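Drellar PC Teardown Cell, Series 3
Arm, two-finger gripper, wrist camera, slatted aluminum table
Offered by Kuvetti. Reviewed for this listing 31 August 2023.

Vendors like to say a cell like this is "safe out of the box." We sell it and we won't say that. Read the notes on standards before you ask for a quote.

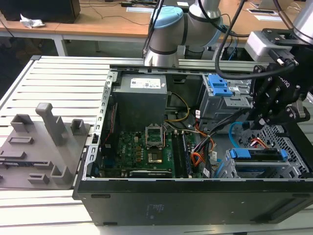
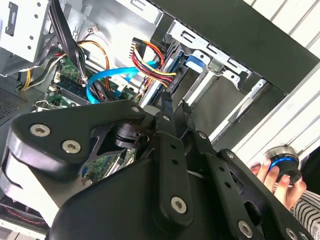
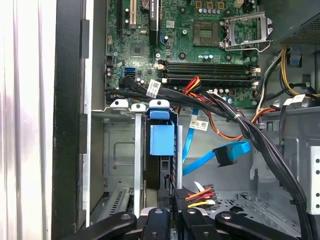
Desktop tower opened up under the gripper, cables still in the case.

What the paperwork covers
The maker's declaration covers the arm. Your cell is the arm plus the gripper, the fixture, the table and whatever you put on it. ISO 10218-2 deals with the integrated system, and a certificate for the arm won't stand in for your own risk assessment. If a salesman tells you otherwise, get it in writing.

Hands in the work area
"Collaborative" is a word on a brochure until somebody has measured contact forces with the real gripper at the real speed. Metal fingers next to sheet-metal edges are a different case from a padded arm in an empty room. Write down who may reach in, and in what mode.

Before any tower goes on the table
Unplug it from the wall.
Treat the power supply as charged and never open it in the cell.
Ground the fixture and check it.
Keep loose cable out of the pinch points.

Kravchuk quotes 522 teardowns between gripper services. We have seen no test report behind that number and suggest inspecting at 400.

Order code: DR-83
Fencing and scanner: not included
Site assessment: Darnanach, booked separately, next open dates in April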